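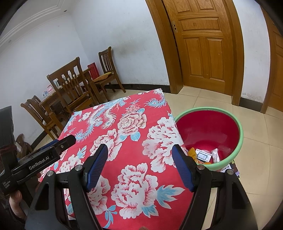 Open Day at the Weser Hall: Feedback and Questions

Lunent_Events
Posted October 2018
On behalf of the organizers, we thank all members who attended the open day. The program consisted of a short talk on hand-held grippers, followed by a demonstration on household tasks and a period in which visitors could try the tool themselves. Attendance was limited to 20 persons per session. Comments on the format are requested in this thread and will be forwarded to the planning group.

igwe_workshop
The Igwe workshop sent seven members. We found the talk clear and well prepared. The trial period was too short for the size of the group, and two of our members left without a turn. We recommend smaller groups in May.

tilecutter88
I must disagree with the previous post. The trial period was adequate. The delay was caused by visitors who asked questions while holding the tool. Questions should be taken at the end.

igwe_workshop
Questions are the purpose of an open day. A visitor who has the handle in hand will naturally want to know how far the jaws open and how hard they should be closed. I would not support a rule against it.

Lamalska_Club
Our club requests a clarification. The announcement used the word "robot" throughout, and several of our members expected a machine that moves by itself. A tool guided by a person's hand is of interest to us, but the wording should be corrected before the next event.

Lunent_Events
The comment from Lamalska is accepted. The next announcement will read "hand-held gripper demonstration." The talk on how hand-guided work is used to teach automatic machines will remain in the program.

north_stairs
Will the tasks be the same in May? Picking up small objects was instructive, but I would like to see folding cloth and opening doors. Those are the tasks that matter in a home.

tilecutter88
Seconded on the doors. Cloth would take nearly the whole session.

Lunent_Events
Both suggestions have been recorded. Groups in May will be limited to 6 persons. Requests for a place should be sent through the member page under reference 2588.

igwe_workshop
Thank you. We will apply for two groups.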